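The Vodbridge Wool Blanket
Last updated February 2025
Reading time: 4 minutes

We have been selling the Vodbridge longer than anything else in the shop, and it is still the one we find ourselves taking home. It's a proper heavy blanket, woven in pure wool and finished with a blanket stitch along the two short ends, and it will go over a double bed with enough left to tuck in at the sides. If you like your bedding light and floaty then we'd gently point you towards the Ronent, our cotton throw, which is lovely in its own way (and a good deal easier to get into the washing machine). But if you grew up in a cold house and remember the feeling of being properly weighed down by the bedclothes, do read on.

The yarn is spun for us by Golob, a small mill we came across by accident when we were looking for somebody to make socks. The socks never happened. What did happen was that they sent us a shade card along with a note saying they had some thicker yarn going spare, and we ordered enough for a few blankets, sold them before the next lot of post arrived, and have been going back ever since. They spin it a little loosely, so that there is plenty of air in it, and that is where most of the warmth comes from.

Colours

There are 9 colours at present. Oatmeal and Slate are always here. Moss, Plum, Rust and Harbour are dyed in small lots, so the shade may shift slightly from one batch to the next, and if you are buying a pair for twin beds please order them together and put a word in the notes box – we'll go through the shelves and match them up by eye. The other colours are checks: Barley Check, Rook Check and the new one, Damson Check, which came in last October and was very nearly gone by Christmas. More is on the loom now.

We do sometimes get asked for a plain cream. We tried one, and it looked beautiful for as long as it stayed folded up in tissue paper. Those of us with dogs were not convinced, and Oatmeal does the same job in a room with far less worry.

Washing and looking after it

Wool needs much less washing than people think. Hang the blanket outside on a dry, breezy day, give it a good shake, and most smells will simply go. When it does need a wash, use cool water and a wool soap (the Stoteck flakes we sell are gentle and have very little scent, but any wool soap will do nicely). You can wash it by hand in the bath, or in the machine on a wool programme if your drum is large enough for the blanket to move about freely. Don't wring it. Press the water out, roll it in towels, and dry it flat or over two lines with the weight spread out, away from radiators. It will seem to take forever and you may begin to lose heart. Leave it be, turn it over in the morning, and try to have another blanket in the house for that night.

A new blanket will shed a bit of fluff for the first few weeks. A soft clothes brush picks it up, always brushing the same way. Little bobbles may come up where it rubs against a chair arm or a belt buckle, and these can be snipped off with small scissors – please don't pull them.

For the summer, make sure it is clean, fold it loosely and put it in a cotton bag with a few cedar blocks. Moths like a quiet, dusty corner, so take it out once or twice and shake it.

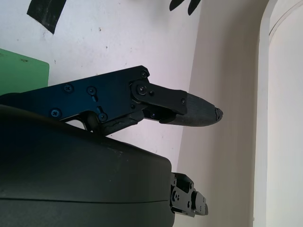
Mrs Hale's old rule of airing wool in frost came up in a letter from a customer in the north, signed only "M.", who wrote that she puts her Vodbridge over the garden wall on the coldest morning of the year and that it comes back in "smelling of nothing at all, which is just how I like it". She also wanted us to warn people that hers is now too heavy for her to turn over on the line when wet, and that she does it with a neighbour at the other end.

Ordering

Each run is 300 blankets across all the colours, and when a colour has gone we'll take your email address and let you know as soon as it's back. We post in a plain cardboard box with paper tape, and there is a gift card in the box if you tick for one at the checkout. You have 21 days to change your mind, and we're quite happy for you to have had it on the bed for a night or two first, so long as it comes back clean and with its label still on.

Contact us | © Vodbridge Blankets | Back to top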